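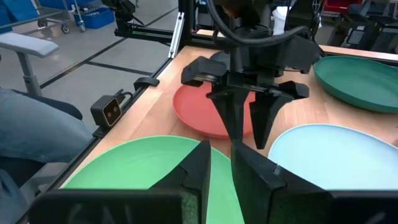 Reviews > Kitchen > Dish Racks

Fankhauser Borkix 14 dish rack

The Borkix 14 is a two-tier steel rack with 14 plate slots on the lower level. Assembly takes four screws and a hex key, supplied. Slot spacing suits flat dinner plates; deep bowls need every second slot. The drip tray slopes toward a spout at the short end - check your sink layout before ordering. After 2 months of daily use the coating has held, except for a chip at one foot. The upper tier flexes under heavy pans. Spare trays are sold as part 2205.

Rating: 4 of 5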